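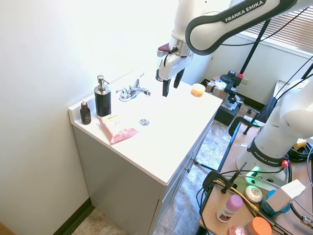
Medal mounting and ribbon FAQ

Updated July 2022. Read this first pls, then email if you're still stuck.

Court mount or swing mount?
Your call. Court mounted = medals fixed to a stiff board, no clinking, less wear on the enamel. Swing = they hang loose from the bar. Older groups usually look right on swing. If the group came to you swing mounted and it's in decent shape, leave it.

How long does it take?
14 working days from when the parcel gets here. Groups of more than 5 medals take longer, we'll tell you when we see them. Parades coming up - say so in the order notes, not in a seperate email.

Can I send originals?
Yes. Tracked and insured, always. Wrap each medal on its own in acid-free tissue. No loose medals in an envelope. No tape on ribbon, ever.

Do you polish?
Only if asked, and never gilt or anything with a dark finish on purpose. Collectors mostly want the toning left alone. Once it's off it's off.

My ribbon is faded. Replace it?
For wearing, sure. For a collection, keep the old one. We send all original ribbon back in a labeled bag whether you ask or not.

What ribbon do you use?
Larnier for full size, Matach for miniatures. The Matach weave is a bit tighter so it folds better on the small bars. Rolls are cut to order, sold by the inch too, 2 inch minimum.

What do I owe?
Price is per medal, on the order form. Bar and pin included. Return shipping isn't. The Karimi display case is extra and only comes in walnut stain right now.

Will a Skestel case fit my group?
The small one holds a single row of up to 5, full size. Anything wider needs the long case. Measure the bar, not the medals.

Can you tell me what my medals are worth?
No. We mount them, we don't value them. Same goes for naming checks - we'll send a photo of the rim if you want one but we won't give an opinion on it.

What order do they go in?
Depends on the country. Send us the order you want, or the service record if you have it. Benjie Mercado does all the layouts and will email you a sketch before anything gets sewn. Please reply to it!! Nothing moves untill you do.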